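4.2 Laundry and bedding

Of all the chores in our study, cloth work taught us the most. A mug keeps its shape when a hand closes on it. A shirt gives way, slides, folds over itself and hides its own edges, and the planner has to start again from whatever is there. We gave this family of chores the largest share of our schedule, 342 trials out of 700, and we would happily have given it more!

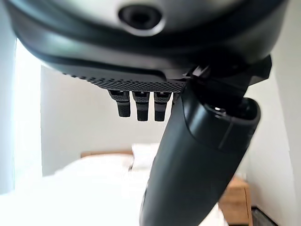 Success was judged by a person who had not set up the trial, using the same short checklist for every chore. Operators could stop a trial at any time, and a stopped trial was scored as a failure. The Olszewski grasp planner ran with the same settings throughout, so a gain on one chore could not come from tuning on it. Picking one garment out of a pile was the hardest step by far, and also the most fun to work on, as small changes to finger timing made a visible difference from one day to the next.

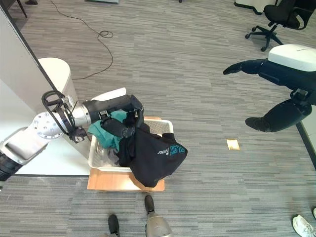
4.3 Where the time goes

A failed grasp is cheap when the robot notices it early. With the Matitz slip check turned on, the controller opens the hand and tries a new spot without lifting the arm away first. The check was active in 329 trials. The remaining delays come mostly from thin fabric, where the fingers close and the signal barely changes.

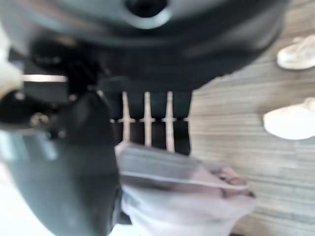

Beatriz Pacheco objected that speed is the wrong yardstick for a home, and that a slow machine which leaves the laundry properly sorted would already be worth having. We find this convincing, and Section 5 reports the sorting scores separately from the times. On both counts we are more hopeful than when we began: machines cannot yet take over the laundry, but single steps of it are now within reach.
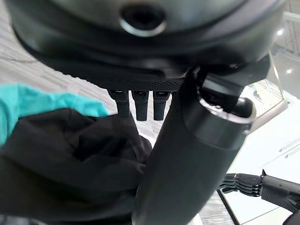 Figure 4. Black and teal cloth beside the robot's fingers, wrist view.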